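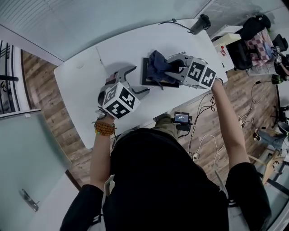

Dark navy cloth and black tray, white table

Home Forums Neighborhood Events Search Log in

Winter concert in Favamness Park: indoors or out?

mapleporch
Hello neighbors! The free winter concert is set for 1st December, and I'm so excited I've already dug out my good mittens. The brass band is a yes, the kids' choir is a yes, and Petrauskas Bakery is bringing cider and those little poppy seed rolls (if you had them last year, you know). What we still haven't settled is whether to hold it at the bandstand or move it into the Staltex hall on the corner. I'm leaning bandstand, but I'd love to hear from everyone, especially if you have little ones or grandparents coming along.

4 replies
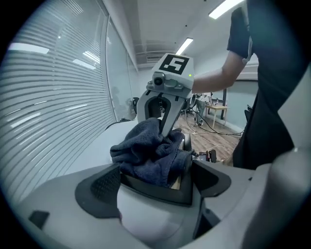 Light gray grippers, close up

quietoboe
Bandstand for me too, with one worry. I played out there two winters ago and my fingers were so stiff by the second carol that I was mostly pretending. Could we keep it to 45 minutes or so and save the sing-along for the end, when people want to stamp their feet anyway?

dottie_on_elm
I'm going to be the grump here, I'm afraid. I love the bandstand and I was married about ten steps from it, but my mother uses a walker and that gravel path is no fun in the cold. The hall seats 125, it has a ramp, and you can hear the choir properly. Last year I caught maybe half the words over the 523 bus.

mapleporch
Oh dottie, that's a fair point and I'm sorry I hadn't thought about the path. The trouble is that we had far more than 125 people last time, and I'd hate to turn families away at the door. What if the choir sang in the hall first, and then the band played outside for anyone who wanted to stay?
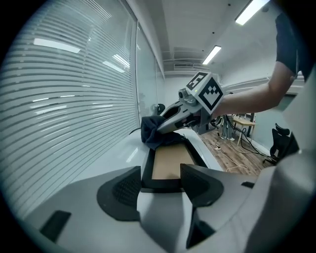

bikesandbeets
Splitting it sounds lovely on paper, but I think you'd lose half the crowd in the shuffle, and the cider would go cold in between. Zondico rents those big patio heaters, and we could lay mats over the gravel. I'd sooner put the money there and keep everybody together. Happy to chip in!

dottie_on_elm
Mats might do it. I'd want to try them with the walker before I say yes, and could we please have a row of real chairs up front? If it's still too cold we could always do a second one in March, when Mother is in a better mood anyhow.

12 likes Share Report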